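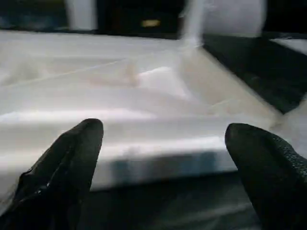

Section 4: Setting up a family trip

Read this section once your Shawky account is open and you have confirmed your email address. If you have not done so, go back to Section 2. The steps are for the phone app. The website has the same screens, but the menu is on the left.

You will need:
Your booking reference from the resort or travel agent
The date of birth of every child travelling
Flight, ferry or train times, if you have them

4.1 Create the trip

1. Open the app and tap Trips, then New trip.

2. Type a name for the trip. It will be seen by everyone you share it with and can be changed later.

3. Choose your resort from the list. Ustdale and Kancombe both have full park maps and opening hours. For other resorts you can still make a day plan, but the map tab will be blank.

4. Enter the dates you arrive and leave. Use the date you reach the resort, even if you set off the night before. Overnight travel is added in 4.4.

5. Tap Save.

Note: a trip can be any length, but the week view shows 7 days at a time. Swipe left to see the rest.

4.2 Add the people travelling

You can add up to 10 people to one trip. Larger groups should make two trips and link them (see Section 6).

1. Open the trip and tap People.

2. Tap Add adult or Add child.

3. For a child, enter the date of birth. Shawky works out how old the child will be on the day you arrive and uses that age for tickets and ride limits.

4. For a child who is walking, enter a height in centimetres. Measure without shoes. Leave the box empty for a baby.

5. Repeat for each person, then tap Done.

Note: a child who has a birthday during the holiday is shown with two ages, one on each side of the birthday. Most resorts charge by the age on arrival. Check this with the resort before you pay.

Caution: the app hides rides that a child is too small for, but the height check at the ride entrance is the one that counts. Ride limits can change between seasons.

4.3 Set the pace of the day

The day planner leaves gaps for meals, naps and walking between areas. The standard setting is Steady.

Relaxed – two main activities a day, with a long break after lunch
Steady – three or four main activities, with a short break
Full – as many as will fit, with meals only

1. Tap Planner, then Pace.

2. Choose a setting for the whole trip.

3. To change a single day, tap the day in the week view and choose again. The other days stay as they were.

4. If a child has a fixed nap, tap Add nap and enter the start time and length. Nothing will be placed in that slot. Shows and parades already booked across it turn orange.

We suggest Relaxed for the first day if you arrive after midday. Hotel check-in often takes longer with small children and the luggage that comes with them.

4.4 Add travel and hotel details

1. Tap Travel, then Add journey.

2. Choose flight, ferry, train or car.

3. Enter the times shown on your ticket. Use local time at each end.

4. Tap Hotel and enter the name, the check-in time and your booking reference.

5. Use the Requests box for anything you want to remember to ask for, such as a travel cot, a bath in place of a shower or a fridge for milk. The box holds 128 characters.

Caution: nothing in the Requests box is sent to the hotel. It is a reminder for you only. Ring or email the hotel to make the request, and ask again when you check in.

4.5 Share the trip

1. Tap Share at the top of the trip screen.

2. Choose View only or Can edit.

3. Send the link. The other person needs a free account to open it.

Give Can edit to one other adult at most on your first trip. If two people move the same activity at once, the later change is kept and the earlier one is lost. Grandparents who just want to see where you are on a given day will be fine with View only.

4.6 Save the trip for use without a signal

The signal is patchy in parts of both parks, and is weak in the valley at Ustdale. Save the trip before you leave home.

1. Connect to wi-fi.

2. Open the trip, tap Settings, then Keep on this phone.

3. Wait for the green tick. The Kancombe map is the largest and is the slowest to save.

4. Turn on flight mode and open the trip to check that the map and day plan both appear. Turn flight mode off again.

Waiting times will not update without a signal. The last time received is shown in grey.

4.7 Dostov points

If you hold a Dostov family card, you can add it under Settings, then Cards. Your balance appears on the trip screen within a day. You need at least 3,000 points before they can be put towards park tickets. Points cannot be used on a trip that is already paid for in full – add the card before you pay the balance.

Section last revised April 2020. For changing or cancelling a trip, go to Section 5.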